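Review: Curari Treaty and Protocol Tracker

Reviewed for the Resource Evaluation Series of the Antoniuk Library of International Affairs
Reviewer: Orysia Kushnir, Reference and Documents Section

Scope of the review

The Curari Treaty and Protocol Tracker is a subscription database intended for foreign ministries, legislative research offices, university libraries and policy institutes. It brings together bilateral agreements, joint statements, notices of diplomatic accreditation and changes in the rank or status of missions abroad. The product is sold by Puveo, which also supplies the login and billing system.

The library had access to the full version for 8 weeks, beginning in April. Testing was carried out by the Reference and Documents Section, with assistance from Zakhar Stasiv of the Legislative Research Desk. Neither the publisher nor the vendor saw this review before it was released. The library paid the standard trial fee.

Content

At the time of testing the database held 3000 agreements in full text. Most are bilateral. Multilateral instruments are included only where a reservation, declaration or withdrawal by a single government has changed the way the instrument applies to that government. This policy is stated clearly on the opening page and is applied with reasonable consistency.

Coverage is strongest for consular conventions, visa waiver arrangements and agreements on the status of visiting officials. It is thinner for defense cooperation, where many texts are not made public, and for agreements between subnational governments. Users whose work concerns sister-city or provincial arrangements will need another source.

The section on unofficial relations deserves particular mention. Governments that do not formally recognize each other often deal through trade offices, cultural institutes or liaison bureaus. Standard treaty collections tend to leave these dealings out altogether. Curari lists the offices, the instruments under which they operate and the privileges granted to their staff. Each entry carries a note on legal form, so that a memorandum between two private associations is not confused with an agreement between states. The section was compiled under the direction of Valentyna Mykhailiuk, and her introductory essay on terminology can be recommended to new staff regardless of whether the subscription is taken up.

Search and display

The search screen offers party, subject, date of signature, date of entry into force and current status. The status field is the most useful of these. An agreement may be marked as signed, ratified, provisionally applied, suspended or terminated, and every change of status is linked to the notice that announced it.

To check accuracy, the section drew 100 agreements from the library's own printed holdings and compared the status shown in Curari with the latest official notice available. The few errors found all involved provisional application that had lapsed without a formal announcement. They were reported to the publisher and corrected during the trial period.

Searching by the name of a signatory is less satisfactory. Names are entered as they appear in the original document, and variant spellings are not joined. A search for one minister may therefore need to be repeated under several forms. Mr. Stasiv also found that titles are sometimes indexed as part of the name, which places a deputy minister under D.

Side-by-side display of two language versions works well on a large monitor. On a laptop the right-hand column is too narrow for comfortable reading, and the divider cannot be moved.

Alerts and daily bulletin

Subscribers may set alerts for a country, a pair of countries or a subject. Alerts are sent at 7:00 a.m. in the subscriber's time zone. They are short, give the source of each item and avoid comment. The bulletin that accompanies them is edited by Bohdan Kobzar and follows the same plain style. Users who want analysis of a new agreement will have to look elsewhere, and the publisher makes no claim to provide it.

One practical fault was noted. When a text is revised after publication, the alert is sent again under its original headline with no sign that anything has changed. Offices that file every alert will collect duplicates.
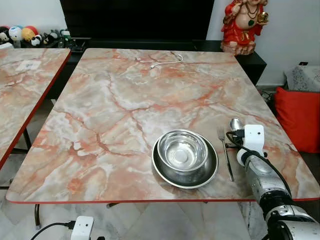 Price and licensing

The institutional license allows up to 160 named users at one site. There is no reduced rate for small offices, and this will be an obstacle for institutes with only a few research staff. Walk-in readers are permitted to use the database on library terminals, but may not receive alerts.

Texts may be printed and quoted without further permission. Bulk download requires a separate agreement with Puveo. The library's request for the terms of that agreement was answered promptly, although the document supplied was written for commercial customers and left several questions about teaching use unanswered.

Comparison with Pikent

Many readers will already know Pikent, which covers similar ground. Pikent has the better signatory index and a more flexible reading view. Its status information is updated less often, and it does not cover unofficial relations. Libraries that mainly serve historians may be content with Pikent alone. Offices that must know whether an agreement is in force this month will be better served by Curari.

Support and training

Written help is adequate. Bogdan Chmielewska of the Curari support office led an online training session for library staff and answered questions on date searching in useful detail. Requests sent by e-mail received a reply on the next working day in all but one case.

Recommendation

Recommended for legislative research offices, ministries and larger academic libraries. Recommended with reservations for smaller institutes, on grounds of price. The section advises prospective subscribers to ask for a trial and to test the name search against their own regular inquiries before signing.

Corrections to this review may be sent to the Reference and Documents Section.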